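We use cookies to see how this site is used. Accept all | Manage settings

Call for participants: everyday footwear and walking comfort

Print this page | E-mail this page

We are looking for adults who wear slides, flip-flops or other backless shoes around the house to take part in a study of walking comfort. The study runs at our building in Kirncombe and taking part involves two visits and a short diary kept at home.

Most research on footwear deals with sports shoes and work boots. Much less is known about what people put on to take the bins out or go down to the kitchen, although many people spend more hours a week in these than in anything else. We want to know how they affect the way people walk, how tired their feet feel at the end of the day, and what makes someone keep a pair or throw it out.

Who can take part

You can apply if you:
- are aged 30 or over
- wear backless shoes at home on most days
- can walk for 13 minutes without stopping or using a stick or frame
- can get to Kirncombe for both visits

You can't take part if you have had surgery on your foot, ankle or knee in the past year, or if you have diabetes and have been told you have reduced feeling in your feet. If you aren't sure, ask us before you apply. We need 100 people in total and would particularly like to hear from men, who were under-represented in our last study. 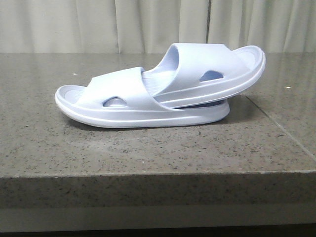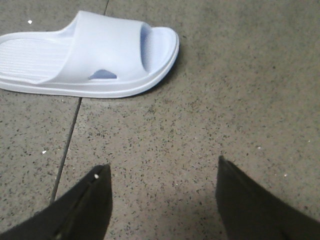 Sorport Centre for Footwear and Gait, Kirncombe

What you will be asked to do

At the first visit we will measure your feet and ask about your general health, your home and the floors you walk on most. You will then walk up and down an indoor track, first in your own shoes and then in a pair we give you. Please bring the pair you wear most, in whatever state they are in. Don't clean them specially.

You then take our pair home and wear them in place of your own for four weeks. Each evening you fill in one page of the diary, either on paper or using the Takisent app. Please wear them indoors only.

The second visit repeats the walking test and ends with a short interview, which we record as sound only. Each visit takes up to two hours. Appointments start at 9.30am and the last is at 5pm.

Payment and travel

You will receive a shopping voucher after each visit and can keep the shoes. We pay bus and rail fares on production of a ticket. There is free parking behind the Murín Building but the spaces go early. The 700 bus from the station stops outside.

Your information

Your results are stored under a number and kept apart from your name and address. You can leave the study at any point without saying why, and you will still be paid for any visit you have completed.

How to apply

Fill in the form at the Murín Building reception or ask for one to be posted to you. We aim to reply within two weeks. First visits begin in February and places are offered in the order that forms arrive, subject to shoe size. We are already full for women's size 5.

Shares: 13 | Comments: 0

Sign up to our newsletter for news of other studies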